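Prarkton furniture fair: a day among the tables

Friday, August 28, 2026

I went to the Prarkton trade day with one question, which was whether anyone would give me a straight reply about how long a tabletop lasts. I run a small café and mine need replacing. The advert promised "answers from the makers". It also promised free parking, and I paid 4 pounds for it.

The hall is the old bus depot, and it still sounds like one. Sumampouw had the big stand by the doors, with a carpet so thick that none of their chairs would sit level on it. I asked to try one on the bare floor and was told this could be arranged by appointment. I left my name. We shall see.

Most of the pale tops on show looked much alike to me, and I suspect they would look alike to most people who have to pay for them. The labels didn't help. "Contract grade" was on nearly everything, and when I asked what it meant I got a different reply at each stand. One man told me it meant the legs had been tested. Another said it was to do with fire. Both were very sure.
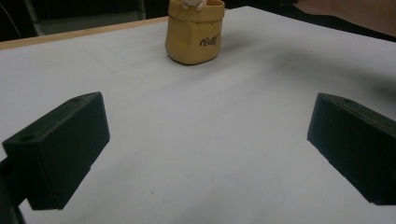 The price lists were no clearer. Beltorard wanted 300 pounds for a plain café table, delivery extra, and the leaflet called this a fair-only offer. I had an older leaflet of theirs at home from February and the price on it was the same. When I mentioned this the young man on the stand went to find a colleague, who turned out to be at lunch.

The one talk I stayed to the end of was by Nathalie De Bruijn, who repairs furniture for schools and had nothing to sell. She said most tables are thrown out over their edges, long before the surface has worn through. Water gets in at a chipped corner, the board swells, and after that there isn't much to be done. Her advice was to look underneath before looking on top, and to be wary of any seller who minds you doing it. I tried this afterwards at several stands. One seller minded.

Otex were showing a stain-proof finish, with a counter on a screen that claimed 1287 wipes and climbing. I asked what it was being wiped with. Plain water, as far as I could gather. My customers spill beetroot soup and red wine, and leave the bottoms of hot teapots wherever they like, so I can't say I was much moved. They did give me a sample square, and I've put turmeric on it at home. I'll add a note when I know more.

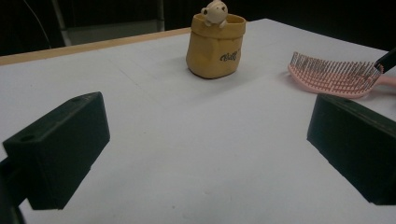
Is it worth paying extra for a ten-year guarantee?

Only if the small print covers the edges and the fixings, and the ones I read at Prarkton mostly didn't. Two of them also asked for the original packaging, which no café is going to keep for a decade.

The best half hour of the day was with Hüsnü Uçar, who had a trestle near the toilets and sells second-hand tables from closed restaurants. His stock was scratched and he said so. He asked 70 pounds for a square one with a new top screwed on, and he tipped it over for me before I'd asked. I'm not going to pretend he was a saint – he was vague about where the bases had come from, and the wobble he blamed on the floor followed the table when we moved it. Still, I could see what I was being sold.

I didn't buy anything. The coffee was poor, the cake was good, and the talks ran late all afternoon. If you go next year, take a tape measure and a torch, and get any delivery charge written down before you leave the stand. Sumampouw haven't rung about the chair.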